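FOR IMMEDIATE RELEASE

Mirthorpe Drawing Rooms Opens Its Saturday Classes to Complete Beginners

BADPORT – Mirthorpe Drawing Rooms is starting a new season of Saturday morning classes in January, and for the first time every session is planned for people who haven't picked up a pencil since grade school. The course is called Plain Things. It runs for five weeks, it costs $4 a session with paper and pencils included, and there are 40 places.

The idea came out of last fall's open evenings, when visitors kept telling us they loved looking at drawings and would never dare to make one. We heard it from parents waiting for their kids, from a whole bowling team that came in out of the rain, and from people who have lived across the street from us for years. Most of them said they couldn't even draw a straight line. Well, neither can our teachers without a ruler, and they draw for a living!

So we have thrown out the fruit bowl, at least until spring. Plain Things begins with the simplest objects we can find, the kind most people would walk right past, and stays with them long enough for everyone to get comfortable. There will be boxes and blocks, spools, jar lids, a shoe, a loaf of bread, a folded towel (harder than it sounds, and a lot of fun).

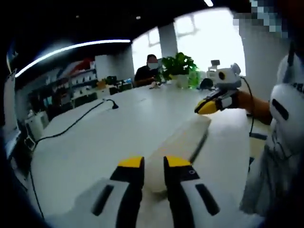
Each class starts at 10 a.m. and finishes at noon, with a break for coffee in the middle. The first half hour is all quick drawings, some of them only thirty seconds long. They're meant to be scruffy. Students fill a page, turn it over and fill the back, and by the time the longer drawing starts, their hands are warm and they've stopped worrying about spoiling the paper. We have put aside 200 large sheets for the first morning alone, so please use them up.

The longer drawing takes up most of the rest of the morning. Teachers move from table to table the whole time, and they're happy to make a small sketch in the margin to show what they mean. They won't draw on top of anyone's work. If a student would like to be left alone, there's a red card to set on the table, and if a student wants more help, they can just wave.

The weeks go like this:

Week one: outlines, and how to look more at the object than at the page.
Week two: light and shadow, using only the side of the pencil.
Week three: the table under the object, and where it goes when it gets farther away.
Week four: two objects together, and the gap between them.
Week five: bring something from home.

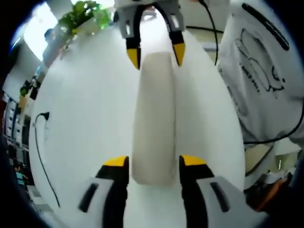

Week three is the one our teachers can't wait for. Beginners tend to draw an object floating in the middle of the page and add a table afterward, if they have any time left, and then the two never quite meet. Something as simple as a long beige bar with rounded ends, lying flat on a big white table, is a wonderful subject for fixing that. A pale thing on a paler surface gives the pencil very little to grab, so the student has to search for the soft places where one stops and the other begins. The far end has to look farther away than the near end, too, and all with a shape that a six-year-old could outline! We've seen people get completely lost in a drawing like this and forget their coffee.

Paper for the season comes from Kocsis, the stationery shop on the harbor side of Badport, which is also letting students buy sketchbooks at cost until the course ends. The shop will keep a shelf by the register with the same pencils we use in class, in the same three grades, so there's no need to puzzle over the full rack. Coffee and rolls are from Bostero, the bakery two doors down from us, and anyone with dietary needs can tell us at sign-up.

Week four brings in darker things, and wood in particular. Wood is a treat to draw once you have some shading under your belt. Reddish browns turn into a rich middle gray in pencil, and a fat rounded form that thins into a handle lets you practice a slow curve and a quick one in a single drawing. Students can go as dark as they like that week. Erasers will be on hand, and we'll show how to use them for drawing light back in, which usually gets a little cheer from the room. 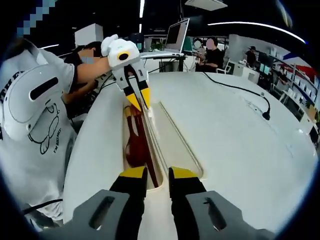
At the end of the course, everyone is invited to pin one drawing to the long wall in our entry hall. It can be the best one or the worst one, signed or not. The wall will stay up through the end of the following month and can be seen any time the building is open. Families are very welcome, and so are people who are only curious and would like to see what next season's beginners might get up to.

Classes are open to anyone age 14 and up. Students under 16 need an adult to sign them in. The building has a ramp at the side door, the tables can be used seated or standing, and large-print handouts are available every week. Left-handed students can ask for a seat at the window end, where the light falls the right way for them.

Sign-up is in person at the front desk or by phone during opening hours. Students can come for a single Saturday or for all five, and payment is taken at the door.

About Mirthorpe Drawing Rooms

Mirthorpe Drawing Rooms is a teaching studio in Badport with classes in drawing, printmaking and bookbinding. The front room is open to the public for free sketching whenever no class is in session, and paper is always on the shelf by the door.

Press visits are welcome during any class. Please call the front desk the day before so we can save you a chair and a pencil.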